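« Le sac, je le prends toujours en toile »

Elle reçoit debout, un café à la main, entre deux cartons. Chez Madwood, petit atelier de rangement, on apprend à vider et remplir des sacs. Oui, ça s'apprend. 37 ateliers l'an dernier, complets pour la plupart.

« Les gens arrivent avec tout en vrac — ils veulent tout caser d'un coup. Je leur dit : on étale d'abord. » Elle étale, donc. Un tas au milieu, le sac ouvert, le rabat plié vers l'avant. Après seulement on trie. 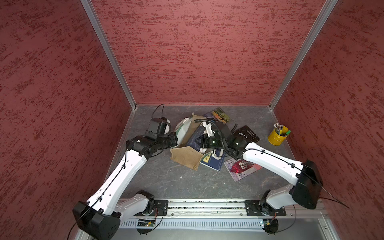
Temps de lecture : 2 min (167 mots)

Pourquoi la toile ? « Ça tient ouvert, plus ou moins. Le plastique s'affaisse, on se bat avec. » Et les papiers ? Sur le côté, contre le sac, jamais au fond. « Au fond c'est perdu. Un ticket, une notice, on les retrouve en mars. »

Les séances durent 90 minutes, pause comprise. Trop court, disent certains. Elle hausse les épaules. « Au-dela on ne trie plus, on déplace. »

Les sacs viennent de chez Pešek, environ 900 commandés depuis l'ouverture. Beaucoup repartent avec les participants. Ça lui va.

Prochaine étape, une session à Grimness, dans une salle plus grande. Le programme n'est pas bouclé. « Je sais juste que j'apporte les sacs — et une table basse si j'en trouve une. »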